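Stotevine Student Robotics Forum
Board: Coursework and Team Projects
Topic: Kitchen task section — proposed order of subtasks for the March demonstration

mtefera (Course Coordinator)
Posted November 23, 2021

Members of the two-arm manipulation section are asked to review the proposed order of subtasks before the next laboratory session. The draft is as follows: open the oven door, move the corn from the tray to a plate, place the plate in the oven, close the door, and ring the call bell. Teams may use either arm for any subtask, provided that the choice is stated in the written plan.

The full course log now holds 1,613 attempts across all teams. Of these, 158 concern the oven door alone. I would ask that comments address the order of work and leave grading questions to the separate topic.

Mihret Tefera

o_mugo
Team Drunitz

Our team respectfully objects to beginning with the door. Once it is open, the right arm has less room to pass in front of the oven, and the planner tends to choose a long route over the back of the table. We would prefer to load the plate first and open the door second.

The mug tree also deserves discussion. In the current layout it stands at the front, near the flat plate, and the gripper must come in from above to avoid the pegs.
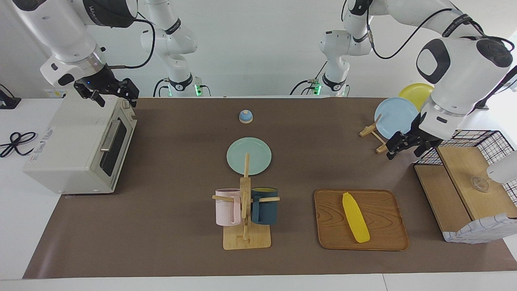
We have asked twice whether the tree could be moved closer to the edge, and we would like a decision before plans are due. If it must stay, we request that contact with a mug be recorded as a minor fault and that the run be allowed to continue.

Obadia Mugo

rcasado
Team Bridside

I do not agree with the previous post on the first point. Loading the plate first means that one arm must hold it while the other works on the handle. Our team tried this and found the grip unreliable after roughly 60 seconds. Opening the door at the start is slower, but both arms are then free.

On the mug tree, I have no objection to the minor fault rule. I would keep the tree where it is. The section description says that the table should resemble a kitchen in use, and a cleared path would make the exercise a different one.

Rosalía Casado

o_mugo
Team Drunitz

The plate need not be held. It can rest on the mat, loaded, until the door is open. I should have stated this in my first post.

rcasado
Team Bridside

That is a fair correction. My concern is then limited to the corn, which rolls on a flat plate when the arm lifts it at an angle. The Bridside plan keeps the corn on the tray until the last possible moment.

eyerusalem_z
Laboratory Assistant

A practical note for all teams. Please return the grippers to the open position before ending a session. The Assefa calibration script assumes open fingers at startup and will stop with an error otherwise. Two sessions were delayed for this reason.

Eyerusalem Zeleke

s_nina
Team Assefa

May the blue plate in the stand be used in place of the green one? Our grasp from the side works well on an upright plate and poorly on a flat one.

Segundo Nina

mtefera (Course Coordinator)

Thank you for the comments. Either plate may be used. The mug tree will remain in its present position, and contact with a mug will be recorded as a minor fault. The order of the door and plate subtasks is left to each team — the bell must still come last.

Written plans should be submitted through the section page. Mr. Mugo and Ms. Casado are invited to attach their timing records so that other teams may compare the two approaches.

o_mugo
Team Drunitz

Our records will be attached this evening. We maintain our view on the tree but will comply.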